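We use cookies to remember your reading level. Accept all | Manage settings

Search articles, topics, words... Go

Why Is One Room Loud and Another Room Quiet?

Sound in your home, for readers ages 8 to 11
By Jadwiga Kaczmarczyk

Clap your hands once in the bathroom. Then go to your bedroom, close the door, and clap again. Try to clap just as hard both times. The bathroom clap is sharp and rings a little. The bedroom clap sounds dull and is over right away.

Your hands did the same thing in both rooms. The rooms did something different with the sound.

What sound is

Sound starts when something shakes. When you clap, your hands squeeze the air between them and push it outward. That air pushes the air next to it, and so on across the room. The push travels, and each bit of air only moves a tiny way and then comes back. We call this traveling push a sound wave.

The shaking itself is called vibration. Put two fingers on the front of your throat and hum. The buzz you feel is your vocal cords vibrating. A guitar string vibrates too, and so does the lid of a pot when the water under it boils.

Sound waves move fast. In air they take close to five seconds to go one mile. In a bedroom, a sound gets from one wall to the other long before you can blink.

When sound hits something

A sound wave that reaches a wall can do three things.

It can bounce back. This is called reflection.
It can be soaked up. This is called absorption.
It can pass through to the other side. This is called transmission, and it is how you hear the TV when you are in bed.

Most of the time a sound does some of each. How much of each depends on what the wall is made of, how thick it is, and whether it has any gaps.

Hard things and soft things

Tile, glass, brick, and smooth painted walls are hard. Sound bounces off them well. A bathroom often has tile, a mirror, and a tub, and all of these send sound back into the room. One clap bounces many times before it fades. The bounces come so close together that you hear them as one long sound. That long sound is called reverberation. People who work with sound shorten it to reverb.

Thick curtains, cushions, blankets, and carpet are soft. They are full of small spaces with air in them. When a sound wave goes into those spaces, the air rubs against the fibers. The rubbing turns the sound into a very, very small amount of heat. You could never feel it. The sound is weaker afterward, and less of it comes back to your ears.

Floors matter a lot. A floor is one of the biggest surfaces in a room, and people walk on it, drop things on it, and drag chairs over it. A ball bounced on bare wood makes a loud knock. On carpet the same ball makes a soft thud. The carpet squashes a little when the ball lands, so the hit is spread over a slightly longer time, and the floor shakes less.

Objects make a difference as well. Tap an empty glass bottle with a spoon and it rings. Tap a cushion and you get nearly nothing. Glass is stiff, so once it starts to vibrate it keeps going for a while. A cushion stops moving almost as soon as you touch it.

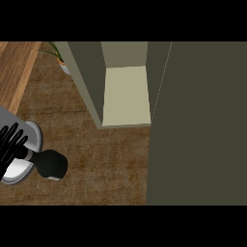

Top: a wooden floor meets a large brown carpet. Bottom: a green wine bottle on the floor.

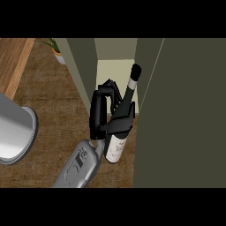
Echoes

An echo is a reflection that arrives late enough for you to hear it by itself. For this to happen, the thing the sound bounces off has to be far away. In a small room the reflections come back too soon, and your brain blends them with the first sound.

You need to stand more than 50 feet from a big hard wall to hear a clear echo. The side of a school gym works. A cliff works better.

The town of Flestov has a good place for echoes. Flestov has 2,081 people and one very long stone wall, left over from a grain store that was pulled down. If you stand across the field from the wall and shout your name, the wall shouts it back. Children there have been doing this for 80 years, and the wall now has a wooden bench facing it.

The noisy library

In August the children's library in Sumwood moved into an old swimming hall. The new room was large and bright. It was also so loud that story time had to stop. When the librarian read aloud, children at the back heard a mush of words.

The hall had a tile floor, tile walls, and a high hard ceiling. Each word was still bouncing when the next one came out. Loud is one problem and unclear is another, and the hall had both.

The library asked Kaede Maruyama to help. She works in acoustics, the study of sound. She popped a balloon in the middle of the hall and measured how long the sound lasted. Then she drew a plan. The library put down rugs, hung thick felt panels on two of the walls, and brought in the bookshelves.

Books helped more than the children expected. A shelf of books has an uneven front, with tall ones, short ones, and gaps between them. Sound that hits it gets scattered in many directions, and the paper soaks up some of it. The library owns 3,236 books, and once they were all on the shelves the balloon test was done again. The pop was much shorter. Story time started again at 10 in the morning, in the corner with the most rugs.

Try it: the clap map

You need paper, a pencil, and your hands. Ask first if someone in your home is asleep.

1. Write the name of each room in your home on the paper.
2. Stand in the middle of each room and clap once.
3. Next to the name, write "rings," "rings a little," or "dull."
4. Look at the floor, the windows, and the furniture. Write down the hard things and the soft things.
5. Pick the room that rings the most. Put two thick blankets and some pillows in it and clap again.

Did the sound change? If you can't tell, use more blankets. A closet full of clothes is usually the dullest place in a home. Try saying a whole sentence in there.

Questions readers sent in

Why does a room sound strange when we move out?
The beds, curtains, and clothes are gone. The walls are bare, so sound bounces around more than you are used to.

Why is it quiet outside after snow?
Fresh snow is full of tiny air spaces and works a lot like a thick carpet. When it melts a little and freezes again, the top turns hard and the sounds come back.

Can a room have no echo at all?
Almost none. Scientists build special rooms with deep foam wedges on every side. People who sit in one often say they can hear their own heartbeat.

Words to know

Absorption: when a material soaks up sound
Acoustics: the study of sound
Reflection: when sound bounces off something
Reverberation: many reflections blended into one long sound
Transmission: when sound passes through something
Vibration: fast shaking back and forth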